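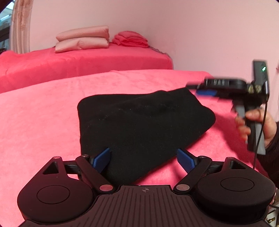
How often do I check the finger pads on a hand-held gripper? Before every session, and again at 2,000 grasps, when I swap both as a pair.

Pad care. I wipe mine with a barely damp cloth – fabric lint is the enemy here.

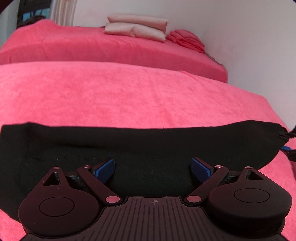
Pivot pins come next, and I'm fussy about them! Open and close the jaws slowly and feel for play on each side. The black drawstring bag lying across the blanket has lint specks on it, so after a target like that go back over the blue pads too.

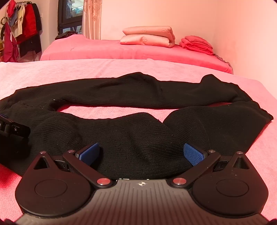
Logging your check

Write the count on the Banden sheet (my last one was 381) and initial it.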